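分类：学术 > 人际关系与家庭研究 > 论文节选

4.3 同住伴侣的家务协商与关系满意度

前一节报告了沟通频率与满意度之间的相关，本节转向协商的内容。访谈中，受访者谈到的分歧大多发生在日常琐事上，涉及收入、生育或双方父母的只占少数。琐事里被提到最多的是做饭和饭后的收拾，其次是采购。

本部分的材料来自40对同住伴侣，每对分别接受一次单独访谈和一次共同访谈。共同访谈安排在单独访谈之后，间隔为15天。单独访谈的提纲包括三块：目前由谁做什么，这种安排是怎么形成的，以及对方若不在家，自己会怎么处理。共同访谈只讨论前两块，第三块不再提起，以免一方猜出另一方先前的回答。

编码由两名研究者各自完成，意见不一致的段落交由第三人判断。编码时把安排的形成方式分为“说定的”和“长成的”。前者指双方有过一次可以回忆起来的谈话，后者指没有谈过，由一方先做，慢慢固定下来。有些伴侣对同一项家务给出不同的说法，一人认为谈过，另一人不记得，这类情况单独记为“说法不一”。

从访谈看，“长成的”安排本身并不必然伴随不满。不少受访者对此相当满意，理由是省事，也符合各自的习惯。不满较多出现在“说法不一”的伴侣中。认为谈过的一方往往觉得对方失信，不记得的一方则觉得受到了无端的指责。一位受访者说，她和丈夫吵的其实是那次谈话到底有没有发生过，碗由谁洗反倒很快就解决了。

同住时间的作用比预想的弱。同住最久的一对已满39个月，其家务安排仍在变动；也有刚同住不久便把分工写在纸上、此后未再修改的。写下来的做法在样本中不多见，采用者多有与他人合租的经历，他们把合租时的规矩带进了亲密关系，对方起初常有抵触，认为这样显得生分。

访谈材料中有一类涉及厨房与餐桌。共同访谈时，我们请双方就这一类家务各说一件希望对方接手的事，再说一件自己不愿交出去的事。不愿交出的事情常与口味有关，例如调味、买哪一种米、剩菜留不留。受访者谈到这些时语气较为坚决，也更容易得到对方的让步。希望对方接手的事情则多与清洁有关，回应往往是“我做过，但你嫌我做得不好”。Krishnan访谈点的几对伴侣在这个问题上用时最长，访谈员按规定没有插话。

需要说明的是，样本中双方都有全职工作的伴侣偏多，年龄最大的受访者为56岁，没有退休人群。结论能否推到一方长期在家的伴侣，尚待检验。另外，共同访谈的次序固定在后，可能使部分受访者把先前想过的话直接搬出来，减少了现场协商的成分。十月的补充访谈对此作了调整，结果见附录二。

就咨询实践而言，以上材料提示，处理家务冲突时可以先核对双方对既有约定的记忆，再讨论分工是否公平。若记忆本来就不一致，直接谈公平容易使双方各自回到旧账上。核对时宜一次只谈一项家务，并请双方分别说出自己记得的原话。

图6 白色机械臂末端的黑色夹爪夹住一只横放的红色挤压瓶
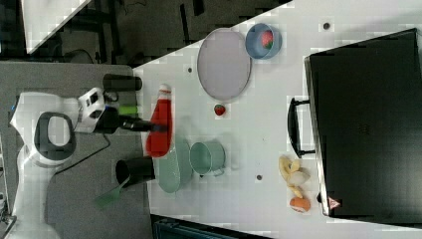 Larasati Pattinasarany读过本节初稿后提出，“说法不一”未必都是记忆问题，有些人当时只是点了点头，自己并不认为那算答应，建议在访谈提纲里加问一句：当时你是怎么回应的。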